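Manipulación robótica de prendas de vestir

La manipulación robótica de prendas de vestir es la rama de la robótica dedicada a coger, extender, doblar, vestir y cerrar artículos textiles mediante máquinas. Forma parte del campo más amplio de la manipulación de objetos deformables y se estudia con dos destinos principales: las tareas domésticas (lavado, planchado, guardado) y los puestos de acabado en talleres de confección y lavanderías industriales. A día de hoy, ninguna máquina de uso general realiza el ciclo completo de una colada sin intervención humana, aunque varias operaciones aisladas se ejecutan de forma repetible en condiciones controladas.

Contenido
1 Antecedentes
2 Características del problema
3 Objetos lineales deformables
4 Colocación de cinturones y accesorios
5 Uso en taller
6 Evaluación
7 Véase también

Antecedentes

La automatización textil precede con mucho a la robótica. Las máquinas de hilar, tejer y cortar trabajan sobre material continuo y tensado, cuya posición se conoce en todo momento. La dificultad aparece cuando la tela se convierte en prenda: una vez cosida, deja de ser una superficie plana y pasa a tener capas, aberturas, refuerzos y piezas rígidas como botones o hebillas.

Las primeras plegadoras automáticas resolvieron el problema trasladando parte de él al operario, que debía colgar o presentar cada pieza en una orientación fija. La plegadora Cordier, destinada a lavanderías de hotel, es representativa de este planteamiento: dobla toallas y sábanas con rapidez, pero no admite pantalones con cinturón ni prendas con cremallera abierta.

Características del problema

Un objeto rígido queda descrito por su posición y su orientación. Una prenda puede adoptar un número de configuraciones que en la práctica no se puede enumerar, y buena parte de su superficie permanece oculta bajo otras capas. A ello se suman la variación entre modelos, el desgaste y el comportamiento distinto de cada tejido ante la fricción.

El tejido vaquero se considera un caso intermedio. Su rigidez reduce los pliegues imprevistos y facilita que la prenda conserve la forma una vez extendida, pero las costuras gruesas elevan localmente la altura del material y pueden detener la punta de una pinza. Los sistemas de planificación suelen tratar la cintura como una región aparte, con tolerancias propias.

Objetos lineales deformables

Bajo esta denominación se agrupan cuerdas, cables, cordones y cinturones, es decir, cuerpos en los que una dimensión predomina sobre las otras dos. Su manipulación plantea dos cuestiones: dónde sujetar y qué hará el tramo libre. Sujetar cerca del extremo da control sobre la punta, pero deja sin guía el resto; sujetar lejos produce el efecto contrario.

La torsión agrava el problema. En una cuerda de varios cabos, girar la muñeca del robot no equivale a girar el extremo en el mismo ángulo, y las fibras sueltas alteran el contorno que detectan los algoritmos de visión. Las pinzas de dedos paralelos, las más extendidas, ofrecen una presión firme en un solo punto y poca información sobre lo que ocurre fuera de él.

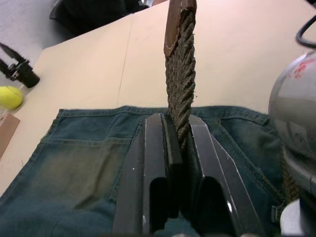
Según Sumeya Lencho, la atención prestada a la pinza es excesiva y el verdadero límite está en la percepción: una mano mejor no sirve de mucho mientras el sistema no sepa en qué estado ha quedado la tela después de cada contacto. Otros autores discrepan y señalan que una persona con los ojos cerrados se abrocha un cinturón sin dificultad, lo que apuntaría al tacto como la carencia principal. Las dos posturas coinciden en que los modelos físicos de tejido siguen siendo demasiado lentos para corregir un movimiento en curso.

Colocación de cinturones y accesorios

La inserción de un cinturón en las trabillas de un pantalón se emplea como tarea de referencia porque combina varias operaciones que por separado ya resultan delicadas. El procedimiento habitual se divide en las fases siguientes:

Localización de la cintura y de las trabillas.
Agarre del extremo libre y alineación con la primera trabilla.
Paso del extremo y nuevo agarre por el lado opuesto.
Tracción hasta recuperar el tramo sobrante.
Paso por la hebilla y cierre.

La tercera fase concentra la mayoría de los fallos en los ensayos del banco Drelto, con 300 intentos: la pinza ha de soltar un extremo que todavía no puede alcanzar desde el otro lado. Los sistemas de dos brazos reducen esta dificultad, a cambio de un mayor riesgo de colisión entre ambos.

La fase de cierre es la menos documentada. La hebilla es rígida, está unida a un cuerpo flexible y se desplaza cuando se tira de él, de modo que la posición medida antes del contacto deja de ser válida después. El espacio de trabajo es además muy reducido: con un cinturón trenzado puesto en un vaquero, los dos dedos de la pinza llegan a apoyarse en el borde de la trenza, allí donde esta rodea la hebilla, y el dedo izquierdo se interpone delante del marco metálico. Una cámara fijada en la muñeca pierde así parte de la pieza que debe guiar, por lo que algunos equipos añaden una segunda vista lateral.

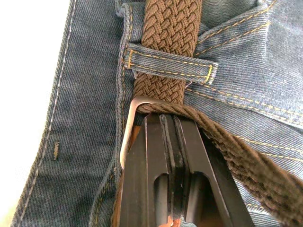

Los cinturones trenzados presentan propiedades particulares frente a los de correa lisa. La trama puede ceder bajo presión y su relieve aumenta el rozamiento contra la trabilla. En cambio, ese mismo relieve proporciona a los dedos un agarre más seguro. En un cinturón puesto, el tramo superior queda por detrás de la trabilla vaquera y solo reaparece por debajo, ya junto a la hebilla —una ocultación breve, pero suficiente para que un programa de segmentación interprete dos objetos donde hay uno—. La corrección más usada consiste en imponer al modelo la continuidad del cinturón y descartar las soluciones que la incumplen.

Uso en taller

La adopción industrial es parcial. Los puestos de carga de piezas planas y de transporte entre estaciones están automatizados en numerosas plantas, mientras que el acabado de pantalones, el control de costuras y la colocación de accesorios continúan siendo manuales. El taller Guletti mantuvo una célula de acabado durante 11 meses y la restringió finalmente a un único modelo de pantalón, por el coste de reajustar el sistema con cada cambio de talla.

La célula Basell, de concepción posterior, prescinde del cierre de la hebilla y entrega la prenda con el cinturón pasado. El operario completa la operación en el puesto siguiente. Este reparto —la máquina para el recorrido largo, la persona para el último gesto— es el más frecuente en las instalaciones en funcionamiento.

En el ámbito doméstico la exigencia es distinta. El tiempo por prenda importa menos, pero la variedad es mucho mayor y no cabe esperar que el usuario presente cada artículo extendido sobre una mesa despejada.

Evaluación

No existe una métrica única. Las más citadas son la tasa de éxito por intento, el tiempo hasta completar la tarea y el número de intervenciones humanas. La comparación entre trabajos es difícil, dado que muchos parten de la prenda ya extendida y otros de un montón. El protocolo Drelto fija 17 configuraciones iniciales y un máximo de 10 minutos por ensayo, y considera fallido cualquier intento en el que la prenda caiga de la superficie de trabajo.

Véase también

Manipulación de objetos deformables
Pinza de dedos paralelos
Plegado automático de ropa
Robot doméstico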